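Indier to extend tool and kitchen lending service to Gornach

4 min read

Household lending service Indier will open its second branch in Gornach in February, giving residents of the town and the surrounding villages access to shared tools, kitchen equipment and garden machinery for a yearly membership fee.

The branch will occupy the ground floor of the former Pîrvu bakery, which has stood unlet for 11 years. Indier has signed a lease on the building and is fitting it out with shelving, a service counter and a small testing bench where returned electrical items will be checked before they go out again.

Members will be able to borrow any item in the catalogue for up to seven days at no extra charge. Larger items such as carpet cleaners, tile cutters and hedge trimmers will need to be reserved in advance, either online or by telephone. Smaller items can be collected on a walk-in basis during opening hours.

Indier's first branch opened with a catalogue made up almost entirely of donated goods. The Gornach branch will start with a mix of donated and newly bought stock. Storage bins and racking have been ordered from Uline, and the same labelling system will be used at both sites so that items can move between them when demand at one is higher than at the other.

The company said its experience at the first branch had shaped the opening list. Pressure washers, sewing machines and folding tables are the things members ask for most often, and waiting lists for all three have been long in spring and early summer. Gornach will hold more of each. Jam pans, preserving jars and fruit presses will also be stocked from the start, as many gardens in the area have mature fruit trees.

Items that are seldom borrowed will be kept at the first branch and sent over on request. The van will run between the two sites twice a week, and a member who asks for something before noon on the day ahead of a run can expect to collect it the following afternoon.

Membership will cost 32 euros a year for a household. A reduced rate will apply to students, pensioners and people out of work. There is no deposit on hand tools or kitchen equipment. Powered garden machinery carries a refundable deposit, paid by card at the counter and released when the item comes back in working order.

Members will not be charged for ordinary wear. Where an item comes back broken, staff will first try to mend it on the premises. If a repair is not possible and the damage was caused by misuse, the member will be asked to pay part of the replacement cost, up to a limit set out in the membership terms. Late returns carry a small daily charge, which stops once it reaches the price of a year's membership.

The opening hours have been set with working people in mind. The counter will stay open until 8 pm on two evenings a week, with a drop-off hatch on the side of the building for small items outside those times. The hatch is not suitable for anything with a fuel tank.

A short introduction will be given to anyone borrowing a powered tool for the first time. It takes a few minutes and covers safe handling, cleaning and what to do if the item stops working. Members who have already had the introduction for the same type of tool at the first branch will not need to repeat it – their record will be visible at both counters.

Nearly 80 households have already registered an interest in joining. Those who sign up before the doors open will have their first year counted from opening day.

Indier is also asking for donations of goods in sound condition. Drills, sanders, stepladders, slow cookers, large saucepans, camping stoves and pasta machines are all welcome. The branch cannot take mattresses, upholstered furniture, gas heaters or child car seats. Donors should leave manuals, spare blades and chargers with the item where they still have them, and should call ahead before bringing anything that will not fit through a standard door.

The upper floor of the building is not part of the first phase. Indier intends to use it later as a room for repair evenings, where members can bring their own household goods and get help with mending them. No date has been set, and the work depends on a second staircase being approved.

Membership forms are available at the first branch and on the Indier website. Paper copies can be posted on request.
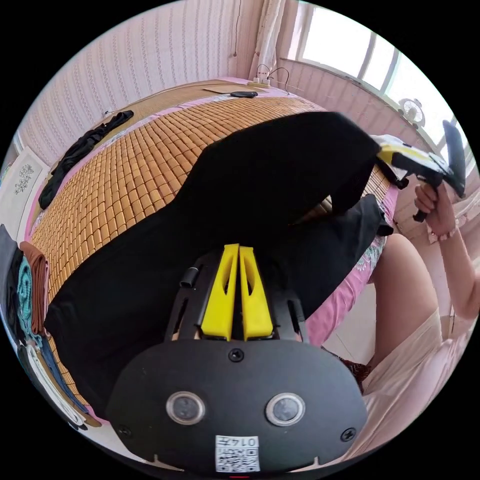
Can I borrow from both branches with one membership?

One membership covers both branches, and an item borrowed at one counter can be returned to the other, apart from powered garden machinery, which must go back to the branch it came from.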